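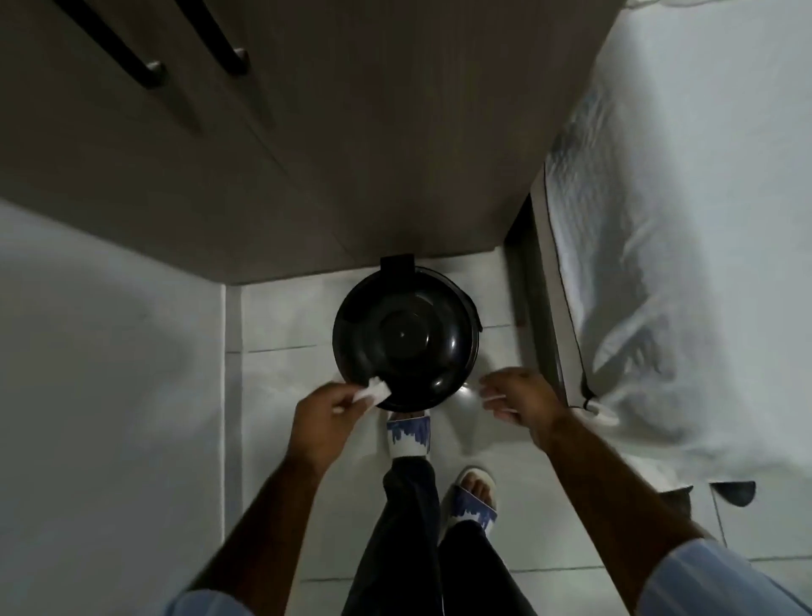 MAKING & MENDING

The year I learned to bind a book (badly, then less badly)

I bought the needle first. I'd like to say there was a plan, but I was in the haberdasher's for a zip, and there on the counter was a card of bookbinding needles, blunt ones with long eyes, and I thought, well, I've got plenty of paper at home. That was February. By the end of that week I had stabbed myself under the thumbnail, glued a ruler to my kitchen table and made one very small notebook that wouldn't shut.

I loved that notebook. I still do. It sits open on the shelf like a startled moth and I refuse to put anything heavy on it.

If you've never sewn a book, the basic idea is so simple you'll be cross you didn't try it at school. You fold a few sheets in half, tuck them inside each other, and that's a section. You poke holes down the fold, you do the same with the next lot, and you sew the whole pile together, in and out, catching each section to the one below it with a little hooked stitch at the ends. Then you paste up the spine, put it between two boards, cover the boards and leave it alone. The leaving alone is where I came unstuck (or rather stuck). I am a peeker. I lift things up to see how they're getting on, and a damp book that's been lifted up six times in an evening will curl like a crisp.

It was my friend Hongmei Bai who sent me to a proper class. She'd been given my second attempt as a birthday present and was very nice about it, and then a few days later a link arrived with no message at all. I took the hint.

The class is run by Felicja Domański in a long upstairs room in Brosach, over what used to be a shoe repairer's. You climb 28 stairs to get there, which I know because Felicja tells everybody who arrives out of breath. She worked in a commercial bindery for years, mostly doing ledgers and parish registers, and she has the fastest hands I've ever seen on a person. She can fold a sheet, crease it with the bone folder and have the next one picked up before you've worked out which way the grain goes.

Ah yes, the grain. Nothing in my life had prepared me for how much binders talk about grain. Paper has one, card has one, cloth has one, and they all have to run the same way, from the top of the book to the bottom. If they don't, everything pulls against everything else as it dries and you end up with... well, with the startled moth. My poor first notebook had the grain running every which way. Felicja picked it up, flexed the cover very gently and said, 'It's fighting itself.' I felt seen.

You find the grain by bending the sheet over without creasing it, first one way and then the other. One way it flops, the other way it resists a bit. It took me three sessions before I could feel the difference, and then all at once I couldn't stop. I've bent cereal boxes. I've bent a menu in a café, and got a look for it.

There were five of us on that first course and we were a mixed lot. Sajib Roy wanted to rebind his grandmother's recipe book, which had been held together with elastic bands for so long that the bands had left brown stripes across the cover. Xiaoyan Cao draws, properly draws, and was fed up with sketchbooks that won't open flat. I wanted my books to close and she wanted hers to open, so between us we had the whole problem covered.

What Xiaoyan needed, and what I'd now press on any beginner, is a Coptic binding. It's the one with the chain of stitches showing all down the spine, like a row of tiny plaits. No glue on the spine at all! You sew straight through holes in the boards and the book opens completely flat at any page. It looks fiendish and it really isn't. The fiddly bit is the tension. Pull too hard and the thread slices through your nice fold, pull too softly and the book sways about like a drunk accordion. You want to pull along the line of the spine, never straight up at yourself. I have this written on a piece of masking tape above my table.

Thread, then. I'd been using ordinary sewing cotton, doubled, and thought myself very thrifty. Felicja uses linen, run across a lump of beeswax a couple of times before she starts. The wax stops it tangling and helps it grip in the holes, so that your stitches stay where you put them while you're hunting for the scissors. I now have linen in seven colours and use the plain one for practically everything. The mustard is beautiful and I'm saving it for something. I don't know what.

The recipe book took Sajib the whole course and then a good bit more. I hadn't understood how slow repair is compared with making. When you make a book you decide everything, and when you mend one it's all been decided already by someone who isn't there to ask. He had to take it right down, page by page, easing off old glue with a paste so gentle you could have eaten it (wheat starch and water, cooked like a white sauce). There were 142 pages and a fair few had torn along the fold, so each of those got a strip of Japanese tissue, fine as onion skin, pasted down the back. He'd do four or five, put them under weights and make the tea.

There was a lot of talk about whether he should clean them. Some of the pages have oil on them, and turmeric, and there's a thumbprint next to the instructions for a fish curry. Felicja told him what could be done and then said it was his book. He left the lot. He says the yellowest page is the best recipe, and he brought a tub of it in on the last evening and he's quite right.

My own big project was supposed to be a photograph album for my parents, with a leather spine and marbled sides, very grand. I bought the paper from Nipon Mahawong, who marbles in a shed at the bottom of his garden in Zuveto and opens it up to visitors now and again. I'd gone to buy two sheets. He floats the colours on a tray of thickened water, thin as anything, flicks them on from a little bunch of bristles, draws a comb through and then lays the paper down on top in one slow roll from corner to corner. When it comes up the whole pattern's on the sheet and the tray's nearly clear. I said 'oh!' out loud every single time, and I came home with eleven sheets and no bus fare.

He let me have a go, bless him. Mine had a great white blister in the middle where I'd trapped some air, and a wobble where I'd sneezed. Nipon told me the old marblers sold sheets like that off cheaply for the insides of trunks, and I've chosen to take that as encouragement.

The album isn't finished. I'll be straight with you about that. The sewing's done, the boards are cut and the leather is sitting in a drawer, waiting for me to get good enough at paring. Paring is when you shave down the edges of the leather with a very sharp knife so that they'll turn over neatly, and it goes wonderfully until it goes through. I've been practising on scraps. I've got rather a lot of lace-edged scraps, if anybody wants some for a doll's house.

In the meantime I make small things, and I make them most evenings. A notebook the size of my hand takes me from supper to bedtime if I don't rush the pressing. I've stopped peeking, more or less, by the simple method of putting the pile under the heaviest dictionary I own and going up to bed. Hongmei has had three more. My sister uses hers for seed lists. I gave one to the man who fixed our boiler, who'd admired it, and he told me he'd been meaning to write down his dad's stories for years and now he'd have to.

If you fancy a try, please don't buy a kit yet. You need a blunt needle, some strong thread, a lump of beeswax, an awl for the holes (a fat drawing pin pushed into a cork will do for a start), a metal ruler, a sharp craft knife and something to crease with. The back of a teaspoon is fine. For paper, use whatever you like writing on. For boards, I still use the stiff backs of old sketch pads, and they've never let me down. PVA is all right for covers, though it dries faster than you can change your mind, so I mix mine with a bit of paste to give myself a minute's grace.

Make your first one small and plain. Make it with three sections, and don't use your good paper, because you'll be frightened of it and your stitches will show it. I had a sheet of Nipon's peacock pattern on the table for weeks, moving it from one end to the other, and in the end I cut it up on a wet afternoon when I'd stopped thinking about it. It went on straight as you like.

Felicja's next beginners' course starts on 16th May. I'm going back for the one after, on leather, with my plasters packed. Sajib's coming too. He's found his grandmother's second volume.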